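Household Textiles: Care and Storage
Handout 2 – Folding, airing and putting away
Course tutor: Hawi Gebremichael

Read this before the second session. It covers the storage half of the unit. Washing and drying were dealt with in Handout 1, and mending comes later in the term.

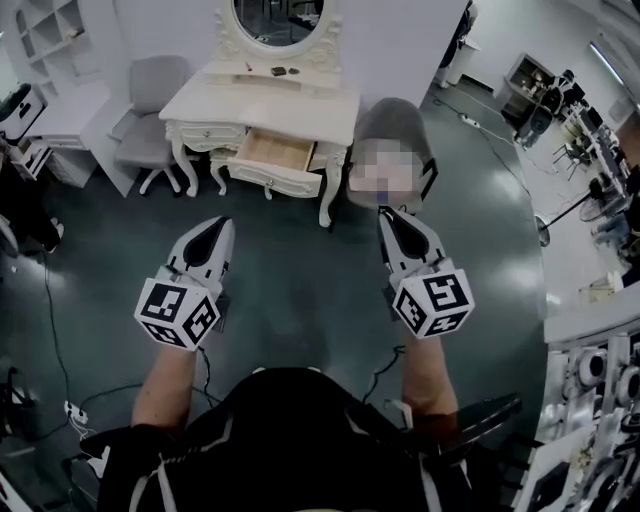
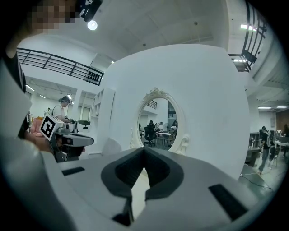

1. Why storage matters

Most damage to household linen happens in the cupboard. A sheet that is used every week wears evenly and slowly. A tablecloth that comes out once a year can split along a fold it has been holding since the last time. The main causes are:

– creases left in the same place for years
– damp
– light falling on one edge of a pile
– insects, mainly in wool
– contact with bare wood, cheap card or metal

The first two account for nearly all the faults you will see in ordinary homes.

2. Airing

Textiles should be fully dry before they are put away. Dry to the touch is often not enough. Hems, seams and waistbands hold water longer than the rest, so check those first. Cotton and linen need a few hours on a rack in a warm room after they come off the line. Wool needs longer and should lie flat.

Do not store anything straight from the iron. Steam stays in the cloth and will be trapped in the pile. Leave ironed pieces over a chair back or rail until they are cool.

3. Folding

There is no single correct fold. The fold should suit the shelf and should change from time to time.

Flat sheets: fold in half lengthways, then again, then in thirds. Next time, start with thirds. This moves the creases.

Fitted sheets: tuck the corners into one another, lay the sheet down, straighten the elastic edge and fold it inwards. Small lumps do no harm.

Towels: fold in thirds lengthways, then in half. Press the air out with your palm but do not pack the shelf tight. Looped pile flattens under weight.

Table linen: roll if you have the space. Use a cardboard tube covered with washed cotton or acid-free tissue. If you must fold, put a roll of tissue inside each crease.

Jumpers: fold the sleeves across the back and fold the body once. Never hang heavy knitwear, as the shoulders will drop.

4. Shelves and containers

Line wooden shelves with washed cotton or acid-free paper. Raw wood gives off acids that turn white cloth yellow or brown, usually in a stripe along the bottom fold. Plastic bags from the dry cleaner should be removed as soon as you get home. Lidded boxes are fine if the contents are dry, but open them every few months.

Keep piles low. Heavy items such as blankets go at the bottom or, better, on a shelf of their own. Lofts and cellars are poor places for textiles – one is too hot in July and the other is damp most of the year.

5. Moths and beetles

The larvae do the damage, not the adults. They prefer wool, silk, fur and feathers, above all where there is sweat or food on the cloth. Clean everything before storing it for the season. Lavender and cedar smell pleasant but should not be relied on.

For a small woollen item with suspected larvae, seal it in a plastic bag and place it in a freezer for 2 weeks. Let it come back to room temperature before you open the bag, then brush it outdoors.

6. To prepare

Choose one shelf or drawer at home. Write down what is on it, what each piece is made of, and any marks along the folds. Bring your notes and one folded item to the session.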